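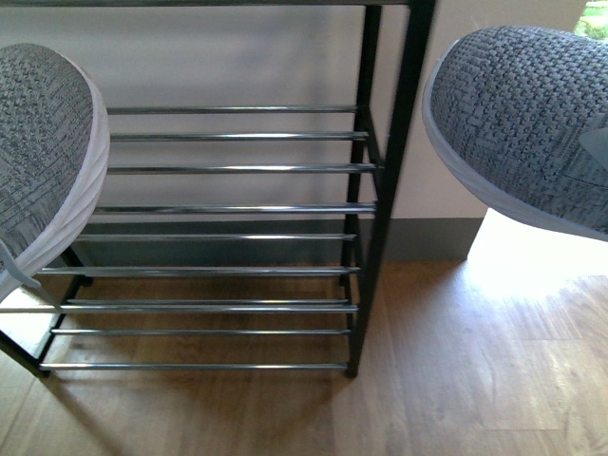

Schuhregal mit verchromten Stangen, graue Strickschuhe

Häufige Fragen zum Corkness-Jugendtreffen im August

Wer kann sich anmelden?
Alle zwischen 16 und 29, die in einem Serviceclub oder einer Jugendgruppe aktiv sind. Mitgliedschaft bitte bei der Anmeldung angeben, Clubname reicht. Ältere Begleitpersonen: siehe unten.

Was kostet das?
33 Euro für alle Tage, inklusive Mittagessen und Abschlussabend. Wer nur zum Vorprogramm kommt, zahlt 25 Euro. Zahlung per Überweisung, Bankdaten stehen in der Bestätigungsmail.

Ist der Abschlussabend wirklich dabei?
Beim vollen Ticket ja. Beim Vorprogramm nein - da kann man nachbuchen, solange Plätze frei sind. Mail an Songül Baysal genügt.

Wie viele Plätze gibt es?
800 für die Haupttage. Das Vorprogramm ist kleiner, genaue Zahl folgt noch.

Ich habe keine Bestätigung bekommen.
Erst im Spamordner schauen. Dann auf der Anmeldeseite bei Drodix einloggen, dort steht der Status. Wenn da "offen" steht, fehlt die Zahlung. Wenn gar nichts steht, bitte nochmal anmelden, aber nicht doppelt bezahlen.

Kann ich mein Ticket weitergeben?
Ja, kostenlos. Name und Mailadresse der neuen Person schicken. Bitte keine Weitergabe am Einlass, das hält die ganze Schlange auf.

Und stornieren?
Bis Ende Juli volle Rückzahlung. Danach nur noch Weitergabe.

Wo übernachten?
Gästehaus Ansah, Mehrbettzimmer. Bettwäsche ist da, Handtücher selber mitbringen. Wer Wünsche zur Zimmeraufteilung hat, bitte bei der Anmeldung ins Feld "Sonstiges", spätere Wünsche können wir nicht merh garantieren.

Wann öffnet der Check-in?
Ab 14 Uhr. Vorher kein Gepäck im Foyer abstellen, geht wegen der Fluchtwege nicht.

In welcher Sprache laufen die Workshops?
Meist Deutsch, ein Teil Englisch. Steht jeweils im Programm. Etornam Odoi und Ionuț Vasiliu machen ihre Workshops zweisprachig.

Wie komme ich in einen Workshop?
Liste geht zwei Wochen vorher online. Erst- und Zweitwunsch angeben. Wer nichts wählt, wird verteilt.

Gibt es vegetarisches oder veganes Essen?
Ja, beides. Halal auch. Allergien bitte unbedingt eintragen, die Küche bestellt danach.

Dürfen Begleitpersonen mit?
Eine pro Gruppe, auch über 29. Gleicher Preis, eigenes Formular - bei Ayuba Dramani anfordern.

Ich möchte mithelfen.
Super, melden bei Obed Opoku. Einlass und Abbau sind noch ziemlich dünn besetzt. Wer eine ganze Schicht übernimmt, bekommt das Ticktet erstattet.

Wird fotografiert?
Ja. Wer nicht drauf sein will, holt sich am Check-in ein rotes Band.

Parken?
Kaum möglich. Lieber Bahn, dann Bus bis Haltestelle Gästehaus.

Frage nicht dabei? Kontaktformular auf der Anmeldeseite, Antwort dauert meist zwei bis drei Tage.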